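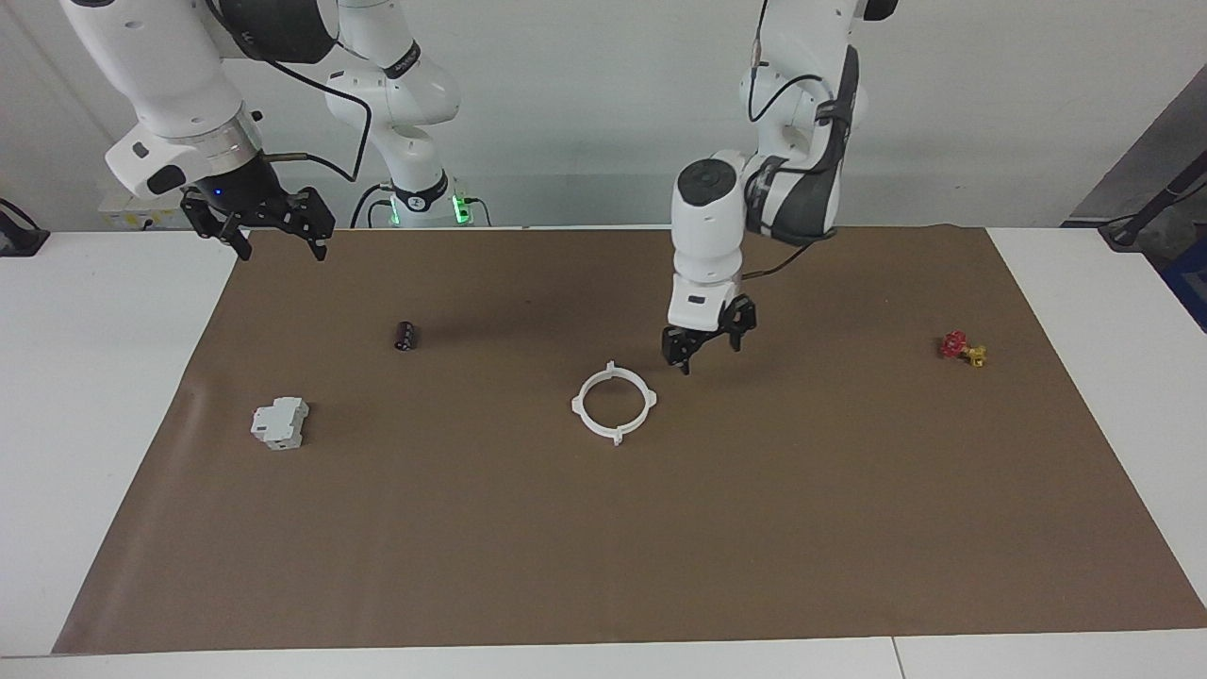 "Ask it to do the second one"

14/10/2018

Mārtiņš Butkienė has spent 27 years fixing things on shop floors, the last stretch of them at Laltow, a parts supplier in Londurville. He has been promised a robot that can sort a bin of returns more often than he cares to remember. I asked him if it's here yet.

"No," he said, and went back to his coffee.

I pushed a little. Two arms, decent grippers, a few small parts on a sheet of brown paper. Surely picking up a ring or a little valve with a red wheel is a solved problem?

"Picking it up, sure. You lay four things out with a foot of air between them and I'll believe you. Now come look at my returns. Everything is on top of everything else, there's tape on half of it, and somebody has dropped a sandwich bag in there."

The ring bothers him less than the breaker-shaped piece. "It's all steps and slots. A person turns it over in the hand without thinking. With two fingers you have to put it down, let go, and come at it again from the other side. Watch how long that takes."

He did sit through a demo from a firm called Tulau in March. It ran for up to 30 minutes, he says, and he liked the people. What he wanted was to shuffle the parts himself and see the same job done again. They offered to send a video.

"I don't need a video. I need it to do the second one."

Is it any better at home? His sister would like something that empties the dishwasher. Butkienė told her to keep her money. "A wet glass, a fork stuck in the rack, a kid standing in the way. My bench is easier than her kitchen, and they can't do my bench."

He would take a machine that did one dull job all night and called him when it got stuck. He has asked two suppliers for a price on that. Neither has written back.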